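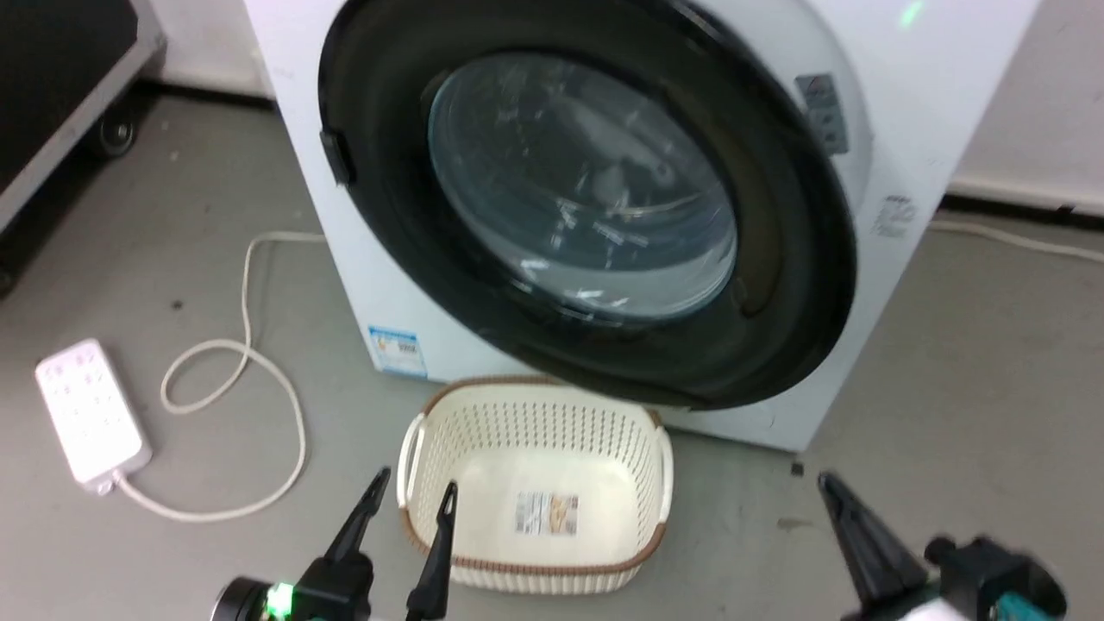
공용 세탁실 이용 안내 - 자주 묻는 질문

Clulden 레지던스 입주자께서 관리사무실로 자주 문의하시는 내용을 모았습니다. 최종 수정일: 2022년 4월 26일

세탁실은 어디에 있고 몇 시까지 이용할 수 있나요?
B동 지하 1층, 자전거 보관소 옆입니다. 오전 6시부터 밤 11시까지 열려 있고, 마지막 세탁은 밤 9시 30분까지 시작해 주세요. 11시가 되면 출입문이 자동으로 잠기며 안에서는 언제든 열 수 있습니다.

출입 카드는 어떻게 받나요?
입주할 때 세대당 한 장을 드립니다. 현관 카드와는 별개입니다. 분실하셨다면 관리사무실에 신분증을 가지고 오세요. 기존 카드는 그 자리에서 정지되고 잔액은 새 카드로 옮겨집니다.

예약이 꼭 필요한가요?
평일 낮에는 예약 없이 쓰셔도 됩니다. 평일 저녁 6시 이후와 주말, 공휴일에는 Draltari 예약 앱에서 시간을 잡아 주세요. 한 세대가 일주일에 잡을 수 있는 예약은 최대 4회입니다. 예약 시각에서 15분이 지나도록 세탁을 시작하지 않으면 예약이 풀립니다.

앱을 쓰지 않는데 예약할 방법이 있나요?
관리사무실 창구나 내선 2106번으로 말씀하시면 직원이 대신 넣어 드립니다. 전화 예약은 오전 9시부터 오후 5시까지 받습니다.

요금은 얼마인가요?
표준 세탁 1회에 3,630원이며 부가세가 포함된 금액입니다. 헹굼을 한 번 추가하면 660원이 더 붙습니다. 요금은 카드 잔액에서 빠지고 현금은 받지 않습니다. 충전은 앱이나 사무실 앞 충전기에서 하실 수 있습니다.

세제는 제공되나요?
아니요. 각자 가져오셔야 합니다. 액체 세제와 가루 세제 모두 괜찮지만 드럼용으로 표시된 제품을 써 주세요. 일반 세탁기용은 거품이 많이 생겨 헹굼이 길어집니다. 염색약과 표백 원액은 사용할 수 없습니다. 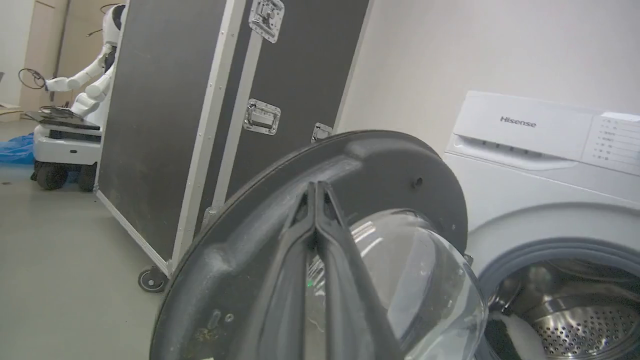

세탁이 끝났는데 문이 열리지 않습니다.
종료 후에도 잠금이 풀리기까지 1~2분 정도 걸립니다. 잠금 표시가 꺼질 때까지 기다려 주세요. 5분이 지나도 그대로라면 전원을 껐다 켜고, 그래도 안 되면 사무실로 연락하세요. 손잡이를 억지로 당기다가 부러지면 수리비가 청구됩니다.

사용한 뒤에는 문을 닫아 두나요?
조금 열어 두시면 됩니다. 고무 패킹에 남은 물기와 머리카락은 벽에 걸린 천으로 닦아 주세요. 세제통도 살짝 빼 두세요.

이불이나 운동화도 빨 수 있나요?
얇은 홑이불까지는 가능합니다. 솜이불, 러그, 반려동물 방석은 안 됩니다. 운동화도 넣지 마세요. 큰 빨래는 정문 건너편 Ondieki 세탁소에서 받으며, 입주자 카드를 보여 주시면 배달비가 면제됩니다.

앞사람 빨래가 그대로 들어 있으면 꺼내도 되나요?
종료 후 10분은 기다려 주시고, 그 뒤에는 선반 위 바구니로 옮기셔도 됩니다. 바닥이나 기계 위에는 두지 마세요. 이틀이 지나도 찾아가지 않은 빨래는 사무실에서 보관하고, 한 달 뒤에 처분합니다.

중간에 멈추거나 오류 표시가 뜨면 환불되나요?
네. 오류 코드와 시각을 적어 당일 안에 알려 주세요. 확인되면 사흘 안에 카드로 돌려드립니다. 정비는 Arkolholm에서 맡고 있고, 부품이 필요한 고장은 일주일쯤 걸릴 수 있습니다.

정기 점검은 언제 하나요?
해마다 10월에 하루 문을 닫고 배수관과 급수 호스를 점검합니다. 날짜는 2주 전에 엘리베이터 게시판과 앱에 올립니다.

여기에 없는 내용은 누구에게 물어보면 되나요?
시설 담당 Njoroge Masanja에게 문의해 주세요. 사무실은 A동 1층이고 점심시간(12시~1시)에는 자리를 비웁니다. 누수처럼 급한 일은 시간에 관계없이 경비실로 전화하시면 됩니다.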